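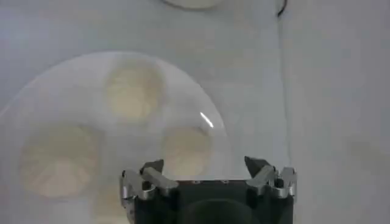

Adwoa Kwofie wrote in after the last issue to ask why the ventilation figures for the Miswood building had been left out, when the insulation work had been given most of a page. Her point was that a tight envelope without a matching air supply only moves the problem from the heating bill to the indoor air, and that anyone planning a similar retrofit would need both sets of numbers.

The point is fair. The figures were not ready at the time of printing. They are now, and the main ones are given in this item.

Home | Projects | Materials | Retrofit Notes | Back Issues | Contact

Miswood is a two-story office block with a concrete frame, brick infill and a flat roof. Before the retrofit it had opening windows on all sides and extract fans in the washrooms and kitchens. There was no supply air system. Outside air came in through the windows and through gaps at the slab edges, and the volume depended on wind and on how many people had propped something open.

The new windows have sealed frames, and the slab edges were taped and filled as part of the same contract. Uncontrolled leakage dropped enough that the old extract fans could no longer draw their rated volume with the doors shut. The design team at Furnine had allowed for this. Two heat recovery units were placed on the roof, one for each wing, with supply ducts run above the corridor ceilings and return air drawn back through grilles at the far end of each open office.
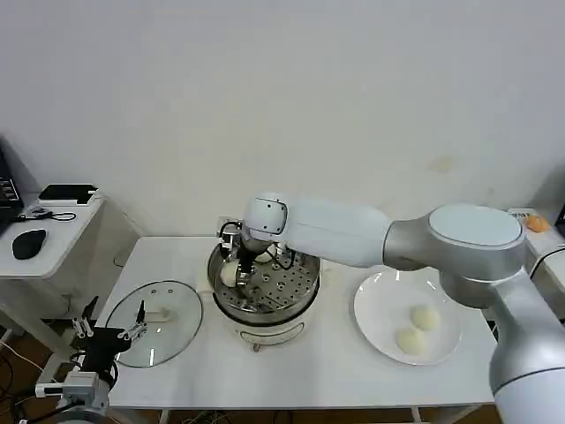

Each unit serves eight zones. A zone has its own damper and its own carbon dioxide sensor, mounted on an inside wall at seated head height and away from doors. The damper opens in steps as the reading rises and closes in steps as it falls, with a delay of 20 minutes on the closing side. The delay was set at 2 minutes during commissioning. That turned out to be too short - the dampers hunted all day, and the fans followed them up and down. After the change the fan speed settled and the duct noise in the meeting rooms stopped drawing complaints.

The kitchens and washrooms are on separate extract. Steam and cooking air are not passed through the heat recovery units, as grease would foul the exchanger plates. The kitchen hoods have washable metal filters and a run-on timer. Make-up air for the hoods comes from the corridor through a transfer grille, so the supply to the corridor had to be raised by the same amount. This was missed on the first balance and corrected on the second.

Dede Ofori carried out both balances. The report recommends that anyone reusing existing ceiling voids should check the clear height at every beam before ordering duct. At Miswood the drawings showed a uniform void, and the site did not. Four lengths of round duct had to be replaced with flat oval, and the extra pressure drop used up most of the spare fan capacity in the east wing.

Filters are a panel type at the intake and a bag type before the supply fan. The intake faces away from the street, on the side nearest the Suvarna parking lot, and the panels have been loading faster than expected on that unit. The change interval has been shortened for the east wing only. A pressure switch across each filter bank now sends an alert to the building desk, which replaces the fixed date on the maintenance sheet.

Design occupancy is 200 people. The units are sized for that number with all zones open, a condition that has not yet occurred in normal use. On most days the dampers in the upper west zones sit at their minimum setting until mid-morning.

Heat recovery performance through a full winter is still to be measured. Temperature probes are in place on both sides of each exchanger, and logging starts in October. The bypass dampers, used on mild nights to flush the building with cool air, will be tested on the first suitable Wednesday before then. The balance report and the zone layout can be requested through the Contact page.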